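Chapter 2
Knitted Cloth and Its Care
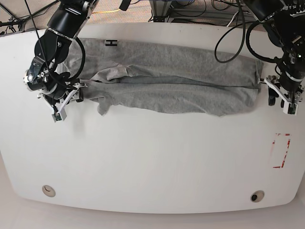

Cloth is made in two main ways. Weaving crosses one set of threads over another at right angles, while knitting forms a single yarn into rows of loops, each drawn through the one before. The difference matters to anyone who cuts, washes or stores clothing. Woven cloth holds its shape well but gives very little; knitted cloth stretches in every direction and creases softly. Jersey, the plainest of the knitted cloths, is familiar from the ordinary T-shirt. A grey one folded lengthwise into a long strip shows its character clearly: the lower edge waves, and faint creases spread from the fold along the middle. A crisp woven shirt would take a sharper line.

Knitting by hand was well established in the market towns long before the first frames were set up. The guild rolls of Prunbridge mention a seller of knitted caps in 1424, and later entries record 36 households paying dues on stockings. The trade spread along the river to Ekel, where local wool was fine enough for undergarments – a use for which woven cloth had always been poorly suited.

This chapter deals first with the loop itself and the names given to its parts. It then compares jersey with rib and interlock, and explains why some knitted cloths curl at a cut edge while others lie flat. The final section covers washing, drying and storage. Students should have a small piece of jersey and a hand lens ready before beginning Section 2.1.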